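**Painter's tape** is a kind of masking tape with a weak glue, made to stick for a while and then peel off without taking the surface along. Mostly used for keeping paint off trim, glass and ceilings. Also for labels, bundling, and laying out lines on floors and tables. Usually blue, though green, purple and yellow rolls are sold too.

## Makeup

A crepe paper backing, slightly stretchy, with glue on one side and a release coating on the other so the roll unwinds. Ordinary masking tape has the same parts but a stronger glue. Crepe lets the tape bend a little around corners; smooth backings give a straighter edge but tear less predictably.

Rolls are sold by width and length. The Goltmont mill's standard roll is 50 meters long. Its test sheet lists 22 surfaces, among them glass, varnished wood, vinyl and wallpaper, and wallpaper is the one with the most warnings next to it.

## Use in painting

Surface is wiped down first, dust being the usual cause of lifting. Tape goes on in long pieces, edge pressed flat with a putty knife or a fingernail. Paint creeping under the edge is called bleed. Common fix is to seal the edge with a thin coat of the color already on the wall, then paint the new color over it.

Removal: pull back slowly at an angle while the paint is still a bit soft. If it has dried hard, the edge gets scored with a blade first. Tape left up too long, or in direct sun, can leave glue behind. Most of that comes off with warm soapy water or a little mineral spirits.

## Layout and marking

Used a lot for temporary lines. Stage crews mark furniture positions, gyms mark courts, and quilters mark seam guides. On a table it is often put over kraft paper, which can be thrown out with the tape still on it. Grids are made by running all the strips one way first and then crossing them. Measuring each strip from the same corner keeps small errors from adding up accross the sheet.
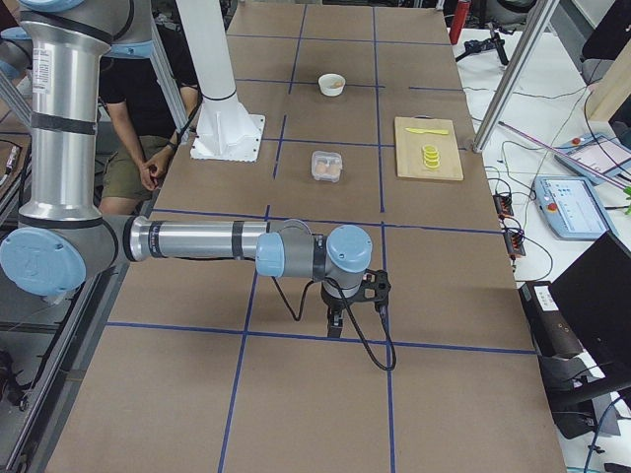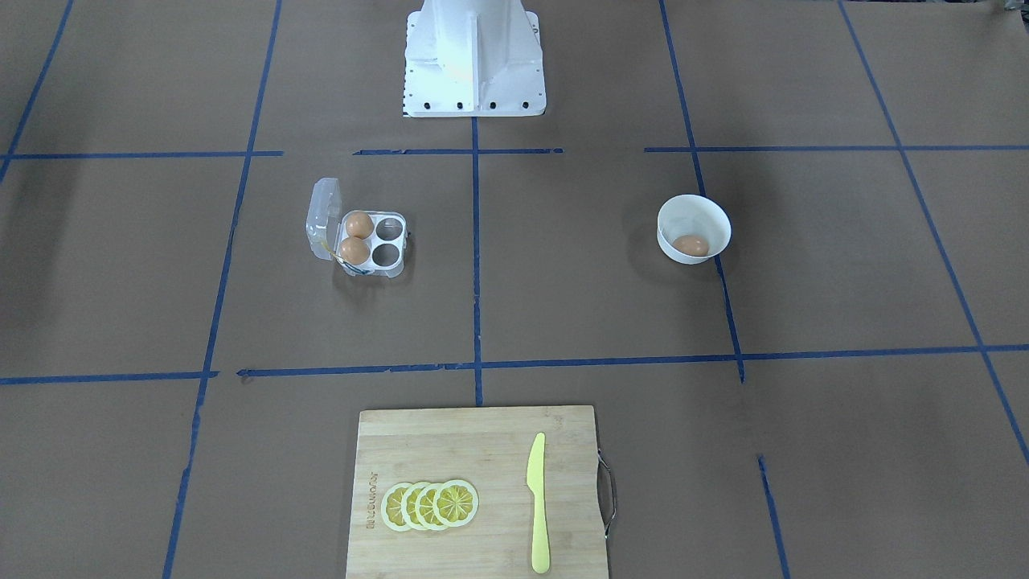 *Blue tape grids on brown paper.*

Chalk line is quicker on bare floors but smudges. In the Dedness school district gym floors are taped every November for the indoor season, using 69 rolls in the last one on record.

## Grades

- **Regular.** Walls, trim, metal. Medium hold.
- **Delicate.** Fresh paint, wallpaper, faux finishes. Lower hold.
- **Rough surface.** Brick, stucco, concrete. Thicker glue, shorter safe time.
- **Outdoor.** Backing treated against sun and damp.

Names differ from maker to maker. Sawatzky calls its delicate grade "light"; Skonico uses numbers only, wich causes some mixups at the store shelf.

## Storage

Flat, in a bag or the original wrap, away from heat. Dust on the side of a roll ends up on the edge of the tape and spoils the line. Old rolls split when unwound.

## See also

- Masking tape
- Kraft paper
- Chalk line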